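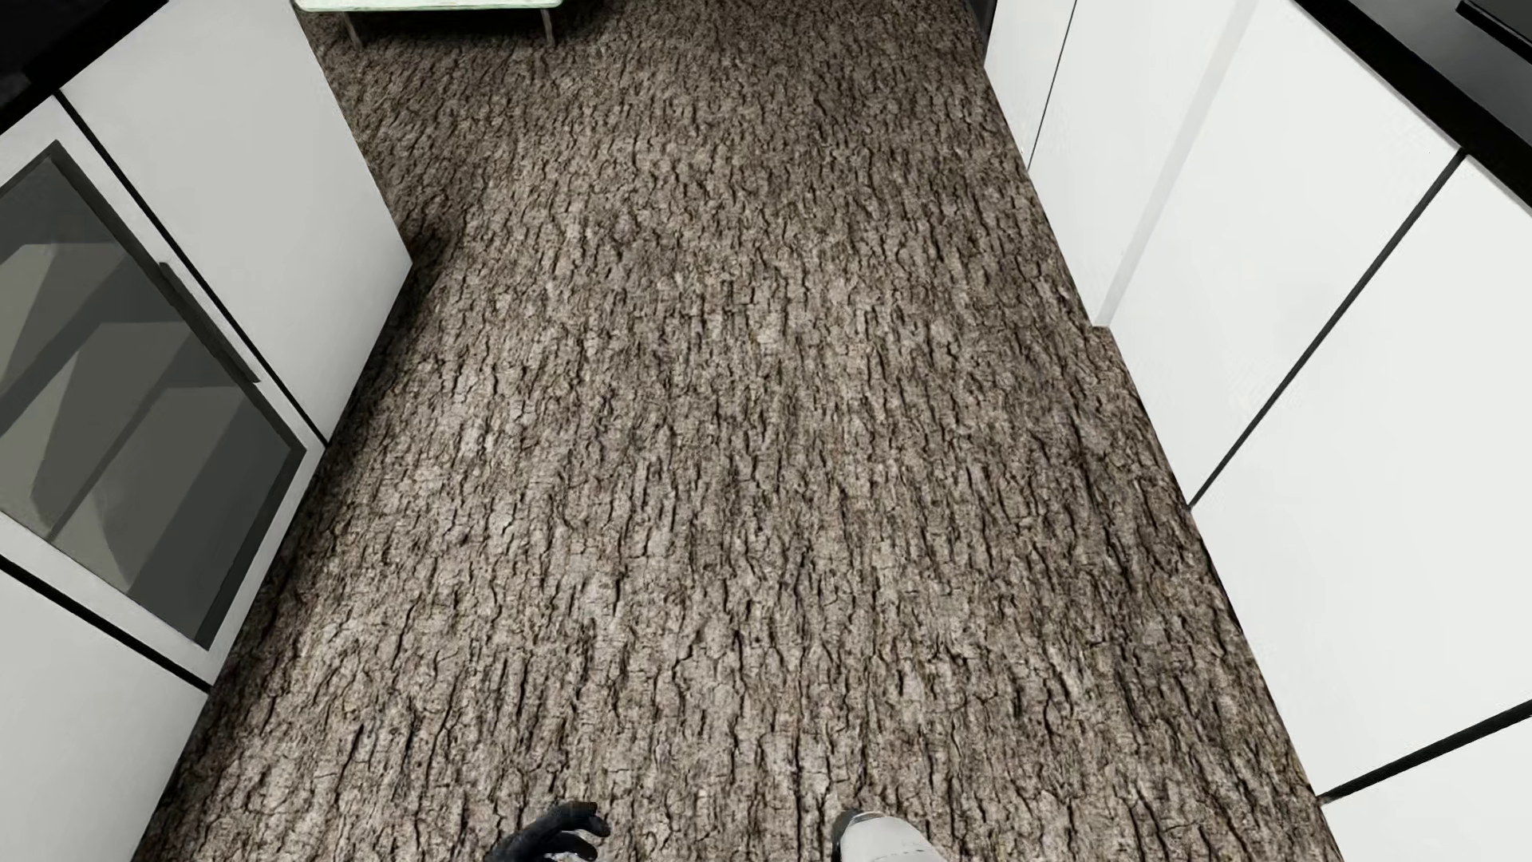 Print this page | E-mail this page

Chapter 7
What the Simulator Leaves Out

Most student robotics projects now begin in a simulated kitchen, and most of the claims made for them begin there too. This chapter asks you to distrust both a little.

Consider the Wostinik club, which Merike Grigaitė advised for 3 school years. Its members reported that their robot crossed the kitchen and reached the counter in 37 of 40 trials. Wait — read the club's log before you admire that. Every trial used one room. The cabinets never moved, and the floor carried a bark texture that no kitchen has. Cameron Harawira, then a junior, defended the floor as a hard test for the robot's vision. Perhaps it was. A strange floor that never changes can also be memorized like any other.

The club ran 240 more trials in September with the textures shuffled, and the members argued for weeks over what the new scores meant. We will work through that argument in Section 7.2. For now, write down what you would want to see before you believed a robot could cross a room it had never been in. Keep the list. You will probably want to make it longer.

Contact the publisher | Copyright Kotero Schoolbooks | Back to top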